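Why is the barn roof wavy?

In the village of Breltarach there is an old barn with a wavy metal roof. It is 145 years old, and in February a lot of snow lies on it. The metal is only as thick as a coin. So why does it not bend?
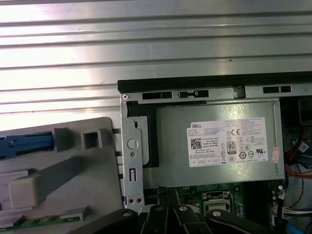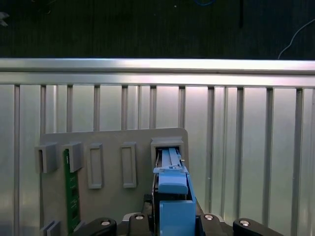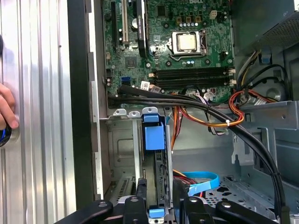
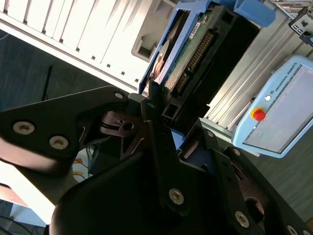 Take a sheet of paper and lay it across 2 cups, like a bridge. Put a coin on it. The paper sinks in the middle — it is too weak. Now fold the same paper into a fan, lay it across the cups again and try more coins. A flat sheet bends easily because it is so thin from top to bottom. When you fold it, each fold stands up like a small wall, and a wall is hard to bend downwards. Metal behaves in the same way. In the second picture, the wall behind the light grey board has ribs, and they make a metal sheet stiffer too.

There is one thing to remember. Folds help only in one direction. Your paper fan is strong along the folds, but across them it closes and opens very easily. For this reason the builders at Strazds, who repaired the barn, laid the waves from the top of the roof down to the edge. The rain also likes this, as it can run down between the waves. They used nearly 70 sheets.

Cardboard boxes have waves too. Tear an old one and look inside!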